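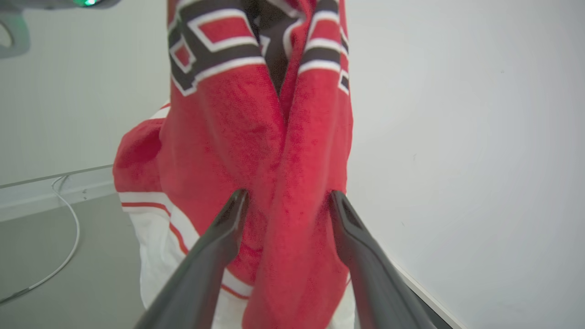
Re: Busden RP, griffin sign-ups (read before posting your sheet)

mosswing_13
Ok so my griffin is called Hailu, she's 12 in bird years and she keeps the lighthouse at Patasstead. Can she already have her storm feather or do we have to earn it in the thread??

Potapie
Earn it! Everybody in Busden starts plain, it's in the rules post.

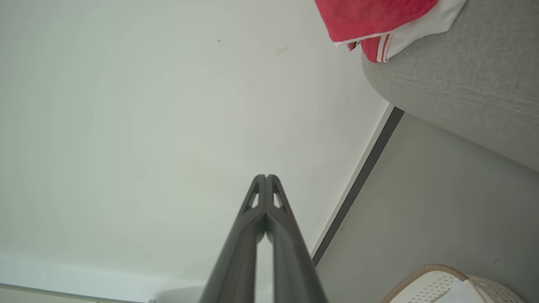
Two gripper fingers side by side, pale wall behind

mosswing_13
Aw, but I wrote 2,000 words on how she got it :(

quillandclaw
I disagree with Potapie, sorry. Backstory feathers were fine back in September, and my guy had his from day one. I'd let her keep it if the sheet is 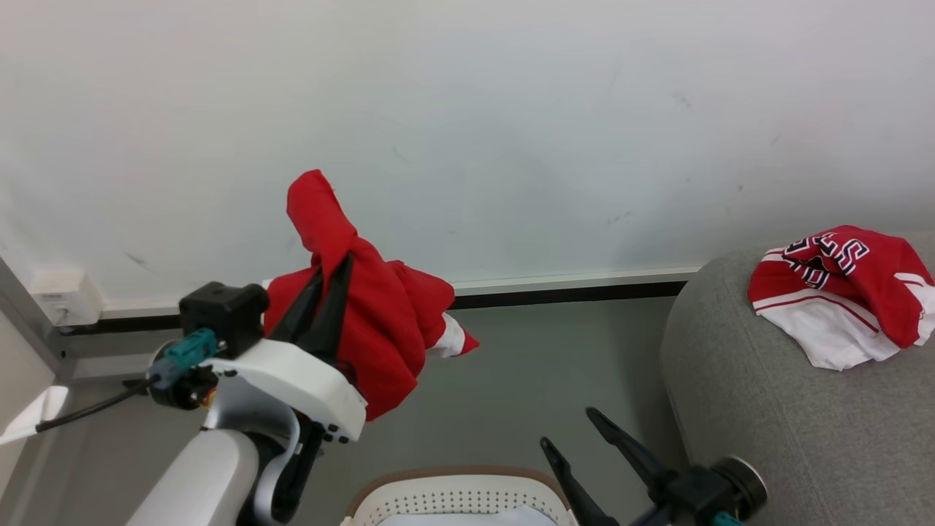 under 500 words, which is what the mods asked for then.

Potapie
That was before the reset though. Ask a mod, I'm not budging lol

mosswing_13
Fine, trimming it tonight!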